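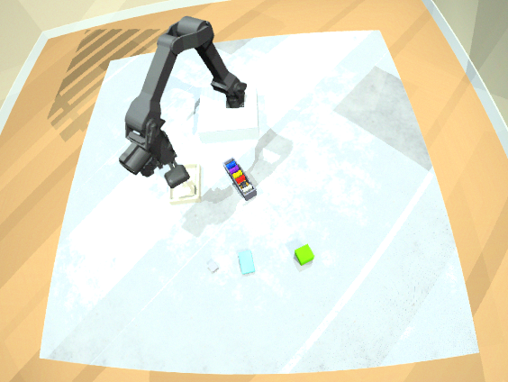 *Fig. 1. Simulated robot arm above a square tray.*

# Week 5: Beavers, dams and the wet meadow

Notes by Freya Marsden. Bring these to the tutorial, along with your marked-up map of the Grunlow valley.

## Where we got to

Last week was all about grazers and open ground. This week we move to water, and to my favourite animal in the whole unit! A beaver family can change a valley floor faster than almost anything else on four legs — and the knock-on effects reach fish, frogs, bats, willows and the people farming downstream.

## Key terms

- **Ecosystem engineer:** a species that physically changes its habitat and so alters conditions for others.
- **Lodge:** the family's home, built of sticks and mud, with underwater entrances.
- **Riparian zone:** the strip of land along a stream or river.
- **Beaver meadow:** the grassy, silty flat left when a pond fills in or drains.

## What a dam does

Water slows and spreads sideways. Silt settles out. The local water table rises, and sedges and willows move into ground that used to be too dry for them. Dead standing trees in the pond attract woodpeckers and cavity-nesting ducks, so please don't write "killed trees" under costs and leave it there.

Slow water can also warm up in summer, and some fish struggle to pass a dam at low flow. The effect depends a lot on the stream, so look for local data before you generalise.

## Case study: Grunlow

Lleucu Prosser surveyed 19 ponds along the Grunlow and its side creek, the Osetti. Her sketch maps are wonderful, full of little arrows for flow and scribbles about mud depth. The longest dam is more than 1000 cm from bank to bank, and she found fresh cuttings beside it in May.

Compare the Osetti with the Gudeta, which has no beavers and a straight, deeply cut channel. Same rock, same rainfall, and such a different colour on the vegetation map!

## For the tutorial

1. Mark the likely extent of wet meadow on your map if the Osetti dams hold.
2. Pick 2 species from the reading and trace how each is affected, good or bad.
3. Read the Plindanero chapter on culverts and flow devices. Skip the appendix.

Field trip forms go in the tray outside my office. Gumboots, please — runners will not survive the Osetti.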